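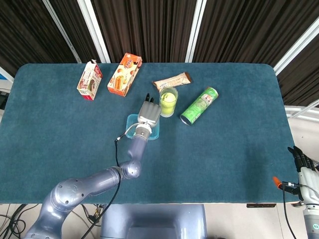

Nelly Cabrera reckons she halved her food bill by planning every meal on a sheet of paper, and that anyone can do the same in a month. I doubt the "anyone". Most budgeting advice assumes you cook every night and never fancy a biscuit. What follows is the part of her method that held up when I tried it from January.

How to find out what you spend on food

Step 1. Keep every receipt for 90 days. A fortnight is no good, as one big shop throws the whole thing off.

Step 2. Add up the lot. Mine came to 660 more than I would have guessed – a grand total of 3,660 kroner, against the 3,000 I had been telling people.

Step 3. Mark each line M for meals or S for snacks and drinks. Small cartons and boxed snacks go under S even if you eat them at lunch. Be strict.

Step 4. Look at the price per kilo or litre on the shelf label. Multipacks are supposed to be cheaper. I checked 17 at my local Jilari and plenty were not.

Step 5. Pick one S item and stop buying it for a month. Only one. Cutting everything at once is how people end up at the petrol station at ten at night.

What about apps?

I tried Peradus. It wanted my bank details before it would show me a single chart, so I went back to a pencil. Preben Hafstein swears by a spreadsheet, though he has yet to show me one that is up to date.

If your total has not moved after the next 90 days, your prices may have gone up while your habits got better. Compare the number of S lines as well as the money.

Last updated 2018-06-07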